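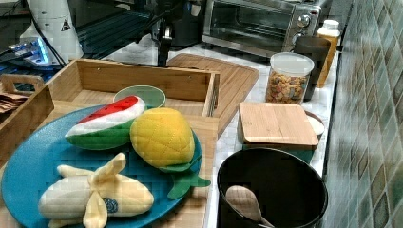
Bindley Song Notes - README

23 Nov 2021
By Jessie Gunn

Bindley is a small set of notes on pop singles, kept as one CSV file. Each row is one song by one of 14 singers who perform in English, French or Arabic. There are 977 rows in this release. The July release had 769.

Columns

- singer: stage name as printed on the single
- title: song title, original spelling
- lang: main language of the lyrics
- guest: featured artist, blank if there is none
- tempo: beats per minute, checked by ear
- mood: one word picked by the listener

Sources

Titles and guests were typed in from record sleeves and radio playlists. Hicham Ait Ali did the Arabic titles and Sanaa Lamrani did the French ones. Tempo was first measured with Statby and then corrected by hand - mostly on slow ballads, where it tends to give double the real number.

Known problems

Mood is one person's opinion and should not be used as a fact about the song. Some 700 rows have a mood so far. Remixes are listed as separate songs. Live versions are left out, except for two by Belhaj that were never recorded in a studio.

Use

Free for study and hobby projects. Please name Bindley if you publish anything with it. No lyrics or audio are included.

Get new releases by email. Enter your address to join our newsletter.

Comments (3)

Karim El Idrissi
The guest column has "feat." in a few rows and not in others. Can you clean that up?

Jessie Gunn
Yes, will fix in the next release.

Apinya Mahawong
Do you plan to add Utus? Her second single did well here and I have the sleeve.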